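Fludham Household Help
Kitchen, storage and waste

Can the plastic tray from a chocolate box be reused, or is that wishful thinking?

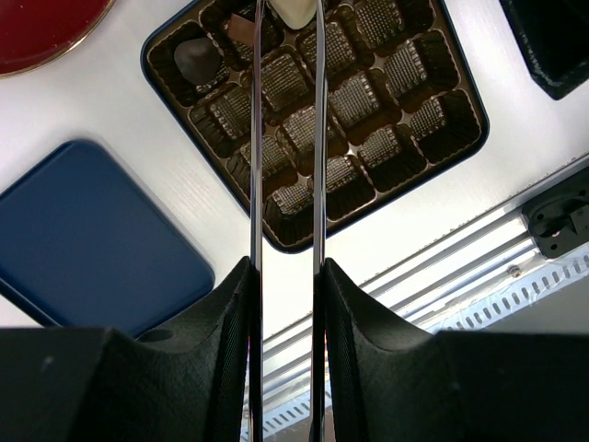
The tray in its base, mostly empty

Posted by kirui_lane on June 14, 2023

Every time we finish a box of chocolates someone in the house tells me to keep the tray because it'll "come in handy". I have kept trays before. They have never come in handy. This one is dark brown plastic, very thin, divided into square wells with a knobbly waffle pattern on the bottom of each, and it sits in a box base with rounded corners. There are a few chocolates left up at one end and then the whole thing is mine to deal with.

The suggestions I've found online are earrings, beads, seeds and ice cubes. I don't believe the ice cubes for a minute. Has anyone used one of these for longer than a week? And if the answer is the bin, which bin? Our council leaflet says "plastic trays" with no further detail, and a neighbour says brown ones don't count.

3 replies

Dredholm_Dan

I use them for beads, all sorts, also buttons. Works great. Give it a wash first!!

wellsandlids

I'd be careful with the reply above. I tried beads, and small ones catch in the pattern on the bottom so you end up picking them out with a fingernail. Buttons and screws are fine. Earrings are fine if you leave the tray in its base, but lift it out and it bends in the middle, and then you have one pile of earrings instead of pairs.

Things I've tried, for what it's worth:

Seeds: no. There's no drainage unless you make holes, and when I went at mine with a skewer it split along two wells. The ones I did manage to sow in May dried out in an afternoon.

Ice cubes: also no. The plastic was never meant for it, mine cracked when I twisted it, and I wouldn't want the bits in a drink.

Paint: surprisingly all right for a child's poster paints, one colour to a well, thrown away at the end.

Washing is the annoying part. Lukewarm water, a drop of washing-up liquid and a soft brush. Hot water warped mine so badly it wouldn't go back in the box. Chocolate stays in those little ridges and you can't see it against the brown, so run a finger over them before you put anything white in there.

I bought a Fliltard drawer divider in the end and have had no reason to go back to trays.

binday_sceptic

On the bin question, your neighbour may have a point. Dark plastics can be harder for some sorting plants to deal with, and very thin trays are often not wanted at all. It depends on where your stuff is sent, so a leaflet that only says "plastic trays" is no use to anyone. Ring the council and ask about that colour and that sort of tray. I did, was on hold for ages, and was told general waste. The person after me on our street forum was told recycling, same council, so make of that what you will.

The base is a separate matter. If it's card, take the tray out and put the card in with the paper. If it has a shiny coating, try tearing a corner, and if you find a plastic film it probably shouldn't go in.

kirui_lane

Thanks both. Screws it is, and if it's still in the drawer at Christmas I'll come back and admit I was wrong.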